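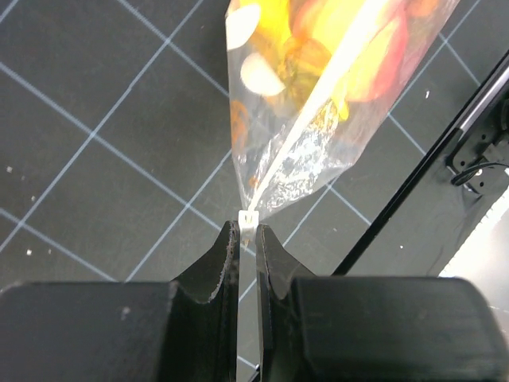

Fig. 1. White clip on the neck of a clear plastic bag.

Vorkodier: Preparing and Playing a Live Electronic Set with Processed Voice
Project report, second year, Sound and Stage course

1. Introduction

In our course every group has to prepare one musical project and present it in front of a real audience. Our group has four members. We decided to make a live set of electronic dance music in which all melodic parts come from the human voice. We gave the project the name Vorkodier. The set has a length of 30 minutes and it was played in June at the Mareo, a concert hall in Pralard with place for 300 persons.

The first question of the project was if a voice that is changed very strongly by effects can still carry a dance set for this time. The second question was more practical. We wanted to know how much of the music can be made on the stage, and how much has to be prepared before.

2. Material and first tests

We recorded the voices of all four members in the small practice room of the school. We sang long notes, short syllables and some spoken sentences. The room is not very quiet, and in the first recordings the ventilation could be heard clearly. We repeated these recordings in the evening after 9 p.m., when the ventilation is switched off, and the result was much cleaner.

For the sound processing we used a vocoder and a simple sampler, both running on one laptop. The drums and the bass came from a second laptop. We had at first the plan to make also the drums from mouth sounds. This worked well in headphones but on the loudspeakers of the practice room the kick had almost no weight, so we took electronic drums and kept the mouth sounds only as small percussion.

All pieces have the same tempo, 129 beats per minute. We tried slower tempos too. With them the words were easier to understand, but two of us found that the set lost its energy after the second piece. It is possible that a changing tempo would be more interesting, and we will come back to this in section 5.

3. Structure of the set

The set consists of five pieces without pause. Between the pieces there is always a transition in which only one voice is left. We built these transitions with a low-pass filter at 900 Hz, which is opened slowly by hand while the next rhythm is brought in. In the rehearsals we made the transitions too long. When we listened to the recordings we had the impression that the music was waiting for something, and we shortened all of them by half.

The third piece, "Rusu", was the most difficult one. It has three voices that are recorded and repeated live, and if the first loop is started a little too late, all the others are also late. We practiced this piece more than the rest together. In the end we put a quiet click in the headphones of the singer, and after this the loops were stable.

4. The evening at the Mareo

We were the second of three acts. The sound check was planned for 5 p.m. but it began late, and we could test only the beginning and the third piece. The low frequencies in the hall were stronger than we expected. The technician of the house advised us to take the bass down on our side and to leave the final correction to him. We followed this advice and are thankful for it.

The first piece went as planned. In the second piece the microphone gave feedback two times, because the singer stood too near to the monitor. "Rusu" was played without mistakes. In the last transition one of us opened the filter too quickly, and the last piece came in louder than it should. The audience reacted to this moment more than to any other one, with shouting and raised arms, although it was an error.

After the concert we spoke with visitors near the exit. Several of them had not noticed that the melodies were sung. One visitor asked us which synthesizer we use. We had seen the voice as the center of the project, so this was a surprise for us.

5. Discussion

Our first question can be answered with yes, but with a limitation. The processed voice can carry the set, but when the processing is very strong the listeners do not hear a voice anymore. We should have left one piece with almost no effect, near the beginning, so that the audience knows where the sound comes from.

For the second question, we played the loops, the filters and all effects by hand. The drum patterns and the order of the pieces were fixed. A more free order would need a second controller and more rehearsals than we had.

We also discussed the tempo again. The middle of the set could go slower for one piece and then return. A version of this kind exists already as a sketch and two members want to finish it during the summer. The school has agreed to lend the microphones until the start of the new term.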